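# Rellow: Paged Data Grid for a Web Forms Course

Zyanya Nava, Angeliki Tsolakis

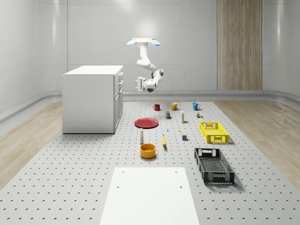 *Figure 1. Simulated arm above a perforated work surface.*

## 3. Paging

The first build bound all 1000 rows on every postback. We moved paging into the query – 15 rows per page – and kept only the page index and sort column in view state. The Fotico theme was left unchanged.

## 4. Open issues

- Sort order resets when a filter is cleared.
- Test 23 fails if the session expires during an edit.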